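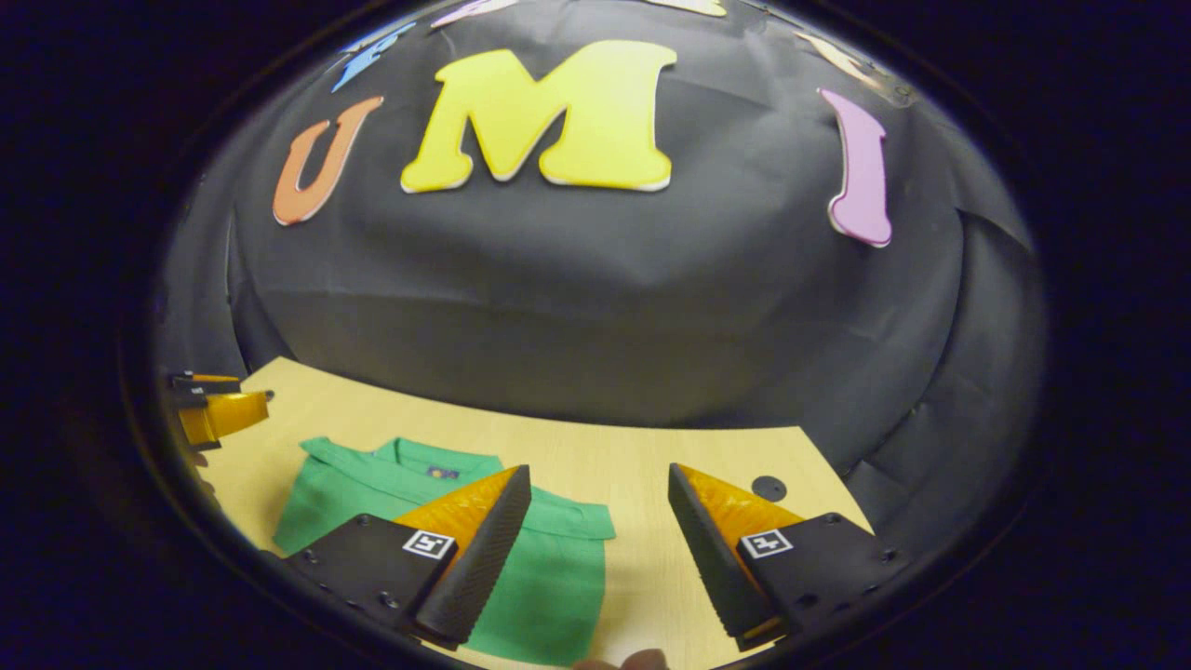

Figure 3. Wrist view from a hand-held gripper at the table, with both fingers open and a folded green T-shirt between them. The fiducial markers on the fingers give us the opening width.

4.2 Learning to fold from hand-held demonstrations

Garments were the part of this study we most looked forward to, and they did not disappoint. A T-shirt has no fixed shape, it hides its own edges, and two shirts of the same size can behave quite differently once they leave the table. We wanted to know how far a policy could get with nothing but wrist views and finger width, with no overhead camera and no model of the cloth.

Operators worked with one gripper in each hand. We collected 781 folding demonstrations in total, of which 424 were kept for training after we removed those with lost tracking or a dropped garment. The rest went into a separate set that we used to tune the failure detector described in Section 5. Finger width was recovered from the printed markers (Figure 3) and smoothed over a short window. This worked better than we had hoped, even when a sleeve covered one of the markers for a moment, and it saved us from wiring an encoder into each handle.

We compared three policies. The first, Broso, predicts one action at a time. The second, Plallance, predicts a short run of actions for both arms together. The third is Plallance with the collar cue added: a small extra loss that asks the network to point to the collar in each wrist view. The collar is a lovely landmark. It keeps its shape when the rest of the shirt does not, and a neck label, where there is one, often stands out from the fabric colour.

Each policy was given 56 trials on shirts left out of training. Broso finished 20 of them, mostly failing at the second sleeve, where the two arms drifted out of step. Plallance on its own was clearly better at timing but would sometimes start from the hem and fold the shirt upside down. Adding the collar cue removed nearly all of these errors, and we were delighted to see it hold up on the Drendent bench, where the lighting and table height differ from those used in training.

The centre of the garment remains the hard part. When the layers bunch there, the fingers tend to pinch one layer too many, and neither wrist view shows it until the lift. Following Þrastardóttir, we tried a slower closing motion with a brief pause before lifting. It helped with thick cotton and made little difference for thin jersey. We return to this problem in Section 6, using the motor current as a rough sense of touch.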